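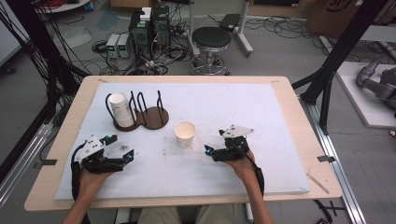 Wire cup racks to replace open stacks at Jurkby refreshment points

Staff and visitors at the Jurkby building of the Fuvia Institute will find their paper cups on wooden racks from December, when the open stacks now kept beside the hot water urns are withdrawn. The change applies to all refreshment points on the ground and first floors, and to the work tables in the shared rooms where drinks are permitted.

The racks are dark brown, with black wire loops rising from a pair of overlapping round bases. A cup placed on a loop stands clear of the table. Cups in use may be stood on the table in the ordinary way, and a rack is to be kept within reach of each seating group.

The decision follows a review of refreshment supplies carried out by the Building Services office over the summer. The review found that the institute was ordering far more cups than its attendance figures could explain, and that a good share of the stock was being thrown away unused.

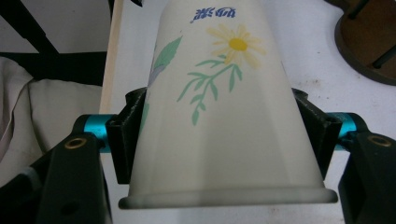 Clotilde Picard
Communications Officer, Fuvia Institute, Jurkby

The review was led by Ilham Badawi, Head of Building Services, and covered both floors of the Jurkby building. Over the period examined, 272 cups were discarded without having held a drink. Most had been taken from an open stack several at a time and left on a table, where the next person to sit down could not tell whether they were clean.

"People are quite right not to drink from a cup if they do not know where it has been," Ms Badawi said. "We were buying cups in order to put them in the bin. The simplest remedy was to give a clean cup a place of its own, so that anyone coming to the table can see that it is clean and take one."

Two arrangements were considered. The first was a wall-mounted tube dispenser of the kind found beside water coolers. It was set aside after a short trial on the first floor, where the tube was found to grip the lower cups too tightly and several were crushed at the rim as they were pulled out. The second was the open rack, supplied by Grurier, and this was tried in three rooms on the ground floor before the order was confirmed.

According to the office's report, the racks were well received in all three rooms. Comments were invited on cards left at the tables, and the report quotes a number of them. Several respondents asked for a heavier base. Others asked that the racks be kept away from the edge of the table, and one asked that they not be placed on the window side in the reading room, where the blind cord hangs. These requests have been adopted, apart from the first. The supplier does not make a heavier version of the same design.

The cups themselves will not change. The institute will continue to use its present white paper cup with the printed pattern of yellow flowers and green leaves, which holds 200 ml and is delivered in sleeves of 60. Tadeusz Baran, Purchasing Officer, confirmed that a plain cup from Xenos had been priced as part of the review and offered a small saving, but that the lid did not fit securely and the wall was thought too thin for tea.

"The flowered cup has a properly rolled rim and it keeps its shape when it is full," Mr Baran said. "We have had it for some time and there have been very few complaints. There was no good reason to change it."

He added that the sleeves will in future be held in the first-floor store and brought down each morning before 9 a.m. Cups left in an opened sleeve at the end of the day are to be folded back into their wrapping and returned to the same shelf. They should not be left on top of the urns, where the warmth softens the glued seam.

Guidance for staff using the racks has been prepared by Rajkumari Tyagi, who coordinates the shared rooms. It is brief, and a printed copy will be fixed to the inside of each cupboard door. The main points are as follows.

Place clean cups only on the rack. A cup that has held a drink should go into the paper bin, even if it is to be used again within the hour by the same person.

Hold a cup by its sides when placing it or taking it down, and keep fingers away from the inside and the rim.

Put one cup on each loop. Stacked cups make the rack lean and are awkward to separate with one hand.

Leave enough clear table around the rack for a full cup to be put down. Papers and bags should be moved first.

Where a table is covered with a white board, wipe up spills at once. Coffee and tea mark the surface, and older stains cannot be removed with the cleaning products held on site.

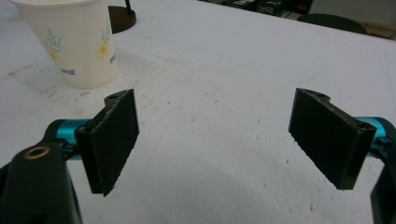

A flower-patterned paper cup standing on a white table surface. Photograph: Fuvia Institute

The last point in the guidance reflects a separate finding of the review. White boards are used as table covers in several of the shared rooms, where they protect the wooden tops from scratches and give a light, even surface for close work. They are clipped to the table edge so that they can be lifted off and replaced. Marks build up on them over time, and staff had asked whether they could be renewed more often.

Ms Tyagi said that the boards would now be inspected at the start of each term. A board with light scuffs will stay in use. One that has become badly stained, or whose corners have begun to crumble, will be taken away and a new one cut to size.

"A mark on the board does no harm in itself," she said. "The difficulty comes when people put a clean cup down on it and then decide they would rather have another. We would like the tables to look cared for, and that includes what is on top of them."

Questions were raised during the review about whether paper cups should be provided at all. Asmaa Fawzy, Sustainability Adviser to the institute, submitted a note on the subject, which is included in full as an annex to the report. It recommends that anyone who works regularly in the building should bring a mug, and that paper cups should be kept mainly for visitors, short meetings and evening events.

The institute has accepted the recommendation in part. Mug hooks will be fitted in the ground-floor kitchen, and the dishwasher there, out of service since the spring, is to be repaired. Paper cups will remain available to everyone, without charge, for the time being. Ms Fawzy's note observes that a mug which is washed by hand under a running tap for several minutes is not a great improvement on a paper cup, and the repair of the dishwasher was brought forward as a result.

The note also deals with disposal. Used cups should be emptied at the sink before they are put in the paper bin, and stirrers should be removed. Wooden stirrers go in the food waste caddy. Lids are collected separately in the grey container beside the lift. Cups that have been used to hold anything other than a drink – screws, paper clips and wet paint brushes were all recorded over the summer – belong in general waste, and staff are asked to use the tubs provided in the stationery cupboard for those purposes.

The building is used by 185 staff and registered visitors, and the office expects that the number of cups ordered will fall once the racks are in place. No target has been set. A second count will be made in the spring, using the same method as the first, and the results will be published on these pages.

Delivery of the racks is due at the end of November. They will be put out on the ground floor first, followed by the first floor. The refreshment point next to the lecture room will be closed for one morning while its cupboard is rehung, and during that time hot water will be available from the kitchen. Existing stocks of cups will be used up before any new sleeves are opened.

Staff who organise events in the building and expect to need additional racks should write to the Building Services office at least two weeks beforehand, giving the room and the number of guests. Racks may be borrowed overnight but must be returned to the room from which they were taken. The full report, with Ms Fawzy's annex and the comments received on the cards, can be read at the reception desk in Jurkby during opening hours.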